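Stimimon: Phone Call Scripts and Recordings by Adults Who Stutter

README, version 3
October 2022

Summary

Stimimon is a set of 269 recorded phone calls made by adults who stutter, with a transcript for each call. The callers ordered food, made appointments, asked about store hours or reported a problem with a bill. All calls were role plays. The person on the other end was a project member who had been given a part to play and did not know the caller.

The set was put together by Baltasar Rivas for people who build or test automated phone menus. Many of these systems hang up or restart when a caller blocks on a word for more than a few seconds.

What is in the folder

calls: audio, one file per call, mono WAV
transcripts: plain text, same base name as the audio
prompts: the task card each caller received
speakers.csv: age band, first language, years of speech therapy (self-reported, may be blank)

Transcripts

Repetitions are written out as heard. Prolonged sounds are marked with a colon after the letter. Blocks are marked with a plus sign, followed by the length in milliseconds. Any block over 3000 ms has its own line. Filler words are kept.

Two people transcribed every call. Where they disagreed, the caller was asked to listen and decide. Callers who did not reply have both versions on file, with "a" and "b" at the end of the name.

Task cards

There are six cards. Card 6 asks the caller to give a full name and spell it. It was the hardest one for most callers, and several asked to skip it. Skipped cards are not listed as missing.

The place names Jostell and Thepsuriya appear on the cards as a street and a restaurant. They were picked for their opening sounds and should be left in if you reuse the cards.
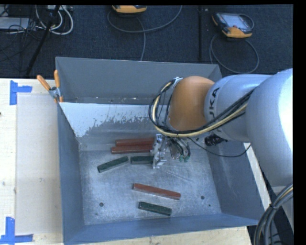
Known problems

Calls recorded on the older handset have a low hum. Most callers were in their twenties and thirties. Only three were over 60, so results for older speakers should not be reported separately.

Severity ratings were dropped from this version. The raters did not agree well enough, and some callers objected to being scored.

Permitted use

Research and product testing. Do not use the recordings to train a system that removes stuttering from speech, and do not play them in public without written consent from the caller. Anyone who withdraws is taken out of the next release. Please delete older copies when you update.

Next release

A smaller set called Plostum, with voicemail greetings, is planned for December. It will use the same file layout.

Corrections to transcripts can be sent to Baltasar Rivas with the file name and the line number.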